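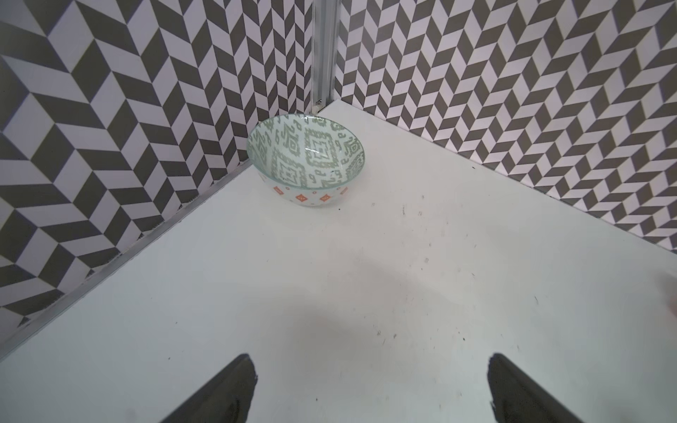 Looking After the Bidach Two-Arm Table Cell

By Jean Baxter, Rundora
Last updated June 15, 2026

I have looked after the Bidach cell since April, and this page is the routine I wish I'd been handed along with the keys. Set aside 55 minutes the first time you do it. You'll get quicker, I promise, and it is a pleasant enough way to start a shift once the coffee has kicked in.

You'll need a soft brush, lint-free cloths, a little plain water, the hex keys from the Jirkik drawer, and a Peeters cable tie or two (the reusable kind, please!).

Step 1. Park the arms and cut the power

Send both arms to rest from the console, wait for them to settle, and switch off at the wall. Keep one hand under the forearm when you do the first one, until you have a feel for how far it sinks.

Step 2. Wipe the table

The white top picks up scuffs and little black specks, especially out in the middle where the fingers come down. Brush first, then wipe with a damp cloth, working from the back corner toward yourself. Lift the bowls and dishes out of the way and put them somewhere soft. A speck that won't shift with water can stay where it is. I once went after one with a scouring pad and left a dull patch that bothered me far more than the speck ever did.

While you're back there, run a finger down the corner post to the small bracket near its base. If it wiggles, snug it up with the hex key, gently.

Step 3. Clean the wrist cameras and the fingers

Use a fresh cloth on each lens, one slow circle and no pressing. Then wipe the dark fingers and look along their edges for nicks or anything stuck to them. Power up again and bring up the wrist view with the arm parked in front of the flowers. Leaves right up against the lens will be soft, and that's fine. What you want are crisp veins on the leaves a bit farther back, and clean edges on the chevron pattern showing through the gaps. If the whole view is milky, wipe again.

Do look for cables too. A red one behind the stalks is easy to miss among so much greenery – I move the plant before I move the arm.
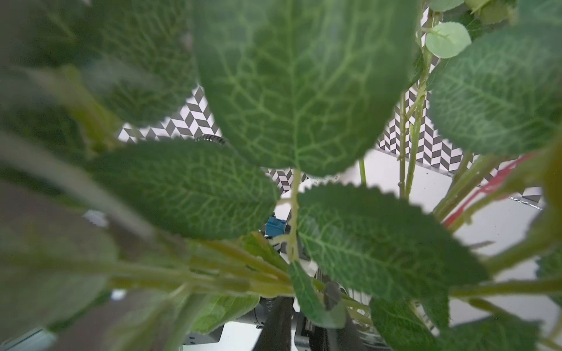
Step 4. Check the cables and the bases

Power off again. Follow each cable with your fingers from the base up to the gripper, feeling for flat spots. The corrugated black one on the left arm loops around its upper joint, and it needs slack there, so don't be tempted to tie it down neatly. On the right base, see that the small red-wired connector is pushed fully home.

Now the bolts that hold the bases to the front rail. Give each one a light test with the hex key. You are only checking for movement, and if you find some, tighten in small turns and swap from side to side. Finish by running the brush along the rail and over the vent grille below it, where dust and bits of petal love to collect.

Step 5. Reset the table and try a slow run

Put the tall bouquet back against the rear wall and the vase in front of it. The wine glass rack goes in the back right corner. Loose stems can lie on the table between the arms. Run both arms at 5 percent speed, with your hand by the stop button, and watch the grippers come in toward the middle. Cables should swing clear of the blooms the whole way.
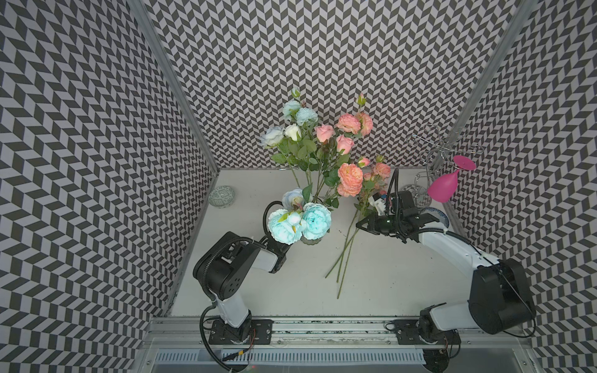 If something isn't right

An arm that shudders at low speed usually has a loose base, so go back to Step 4 before you blame the motors. If a gripper closes unevenly, clean the fingers again and repeat the close 3 times. Still uneven? Write it on the sheet and leave that arm parked until I've had a look. Error 13 on our console means the wrist camera has dropped out, and reseating its plug has cured it every time so far.

Initial the sheet when you're finished, and hang the hex keys back up where you found them.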